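Workshop notebook, Beaudoin training center
14 June 2009
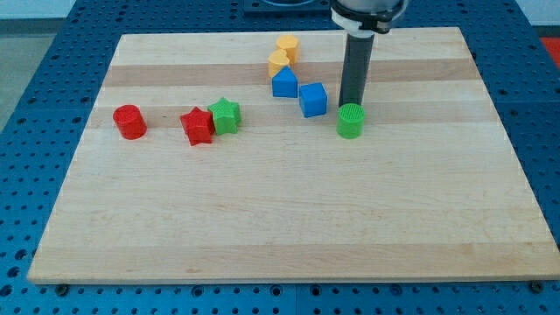

Colored plastic blocks on the wooden board.

Entry concerns the corner-kick review for Fetanmont ahead of the August fixture against Stolberg. The defensive record was examined for 18 matches. Fetanmont conceded 11 goals from corners, two of them in stoppage time. Zonal marking at the near post remains the principal weakness.

The Cuton timing sheets have been entered up to row 300. Rows after that carry the old squad numbers and are to be corrected before use.

The second drill was shortened at the request of the coaching staff. Delivery from the left is to be repeated with a taller player at the near post. Goalkeeper starting position not yet agreed.

Outstanding: revised set-piece sheet, pitch booking.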